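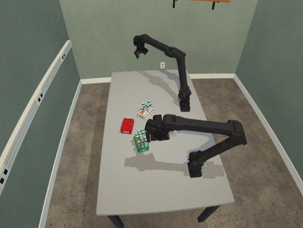

**July 2019 — Dunstan bench, two-arm cell, simulation side**

Carried on with the virtual copy of the cell before anything else gets bolted down in the workshop. Room model is finished as far as I intend to take it: walls, skirting, sockets, concrete floor. The sockets are in because the cable runs have to reach them, and I want the lengths from the model.

Layout as it stands:

- both arms mounted on the table top, near the right edge, one towards the back and one towards the front
- three racks a little left of centre: white, red, green
- white and green loaded with capped tubes, red left empty as the destination
- rear arm parked high over the far left, front arm low beside the green rack

The task is the same one Embla and I wrote on the whiteboard: move tubes from white and green into red, one arm at a time to begin with, then both. The bodies are in mixed colours so that a swapped tube shows up when the log is replayed. The caps are all green, which was lazy of me, and the colour check will have to use the body.

**Base spacing**

First attempt had the bases too close together. The planner found paths, but with the elbows folding past each other in a way I would not want to stand next to. Moved the front base towards the near end of the table. The rear arm can still reach the white rack from where it is. It gets to the red one with the elbow nearly straight, and the wrist is then short of travel for a vertical approach. Either the red rack moves back a little or the front arm does all of the placing.

Front arm: the elbow hangs out over the right side of the table when the gripper is down by the racks. Fine in the model. In the workshop that is where the drill press handle comes round. Measure before drilling.

**Planner runs**

Ran 2,000 single-arm pick and place cycles overnight using the Notent planner with default settings. Five ended in a contact, all of them between a gripper finger and the neighbouring cap on the way down into the green rack. None on the way out. Raised the approach height and narrowed the finger opening slightly, then started a second batch of 2,000 with the same seed list. No contacts in that one, though cycle time has gone up. I have not split the extra time between approach and retreat yet.

So 4,000 cycles in all, single arm only. Nothing here says anything about both arms moving together.

**Things in the model that are wrong or doubtful**

- Rack friction is a guess. Tubes slide out of their holes far too willingly.
- Table is rigid. The real one is not — it rocks if you lean on the near right corner, and I have not modelled the leg fixings at all.
- The shelf on the back wall has no collision shape. It should have one before the rear arm is allowed to swing with its elbow up. Embla spotted this.
- Light comes only from above and is very soft. The workshop has a window, so camera thresholds tuned here will not carry over.
- Gripper masses are from the Purnico drawing, which predates the new fingers.

**Parts**

Base plates are cut and deburred, holes marked but not drilled. Kallville still owe us the M6 inserts. Cable chain can wait. I would like the emergency stop wired to both supplies before either arm is powered on the bench, including for homing.

**Next**

1. Collision shape for the shelf, then rerun the rear arm's homing move.
2. Shift the red rack back in small steps and log wrist margin for both arms.
3. Weigh the fingers on the kitchen scales and correct the gripper mass.
4. First two-arm run at quarter speed, with a keep-out zone over the white rack while either gripper is below cap height.
5. Embla to check the base plate drawing against the model. I have moved the front base twice and only updated the drawing once.

Model saved in the shared folder under dunstan_cell, old layout kept alongside it. Please don't overwrite the seed list.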